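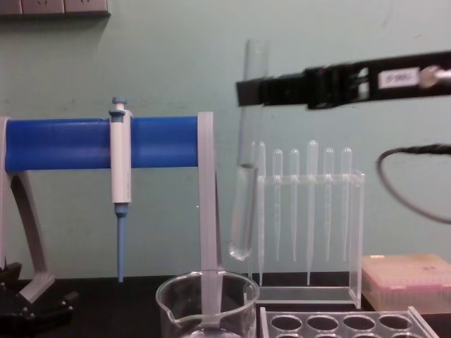 Review of the Skana Bench Handling Kit: Second Progress Report

Prepared for the Amini Fund by Angharad Bowen, Project Lead, Ulow Teaching Laboratories

Period covered: from the close of the first report through the end of March

1. Purpose of the grant

The Amini Fund awarded this laboratory a grant to review the Skana bench handling kit and to advise whether it is suitable for shared use in small teaching laboratories. The kit is sold by Brundex as a package of two arms, parallel grippers, control software and one year of support. The review concerns the handling of common glass and plastic ware. It does not cover chemical analysis, and no hazardous material has been used at any stage.

2. Work completed

Installation was finished in the first week of the period. The supplier's engineer was on site for one day, and our own staff carried out the remaining setup from the printed manual. The manual is clear on mounting and power but thin on gripper adjustment. We have sent Brundex a list of the pages that need revision and have received a reply accepting most of the points.

The main handling trials then began. A total of 1,000 transfers is planned under the grant agreement, and 502 had been completed by the close of the period. Each transfer consists of picking up a test tube, holding it upright over the bench, and placing it in a rack. The operator logs the result and notes any contact with nearby equipment. Trials are run in blocks of 60 minutes, after which the fingers are wiped and inspected.

Bench layout has received more attention than we first proposed. In the early trials the racks were set well apart, and the results said little about daily use. The present layout places the pipette stand, a beaker and the racks close together, as they would be on a student bench.
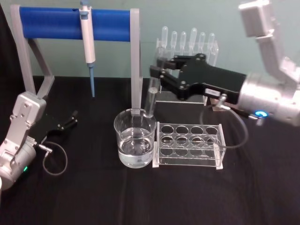 Trial layout with both arms in position; the right gripper is holding a test tube.

3. Findings to date

Grip on clear glass has been steady once the closing force is set. Finding the correct setting took longer than the supplier's literature suggests, and the software does not save it under a name the operator can choose. Staff now keep a written record beside the controller.

Cable routing remains our chief concern. The gripper cable hangs in a loop and must be checked before each block whenever a rack stands near the arm's path. We have asked Brundex whether a shorter cable or a clip can be supplied. A clip has been promised for the next period, at no charge to the grant.

Staff found the control screen easy to learn. Two colleagues with no previous experience of such equipment were able to run a block without help after one morning of instruction.

4. Changes to the plan

The grant agreement called for liquid transfer trials to begin in this period. These have been moved to the next one so that the handling trials can be completed on a single, unchanged layout. The final reporting date is not affected.

5. Budget

Spending is within the approved amount. The cost of spare finger pads was higher than forecast and has been met from the line for consumables. No request for additional funds is made.

6. Next period

We expect to complete the remaining transfers, fit the cable clip, and start the liquid trials with water only. A visit by the Fund's representative would be welcome once those trials are under way, and about 3 hours should be allowed for it. Requests for the trial log may be sent to the Project Lead.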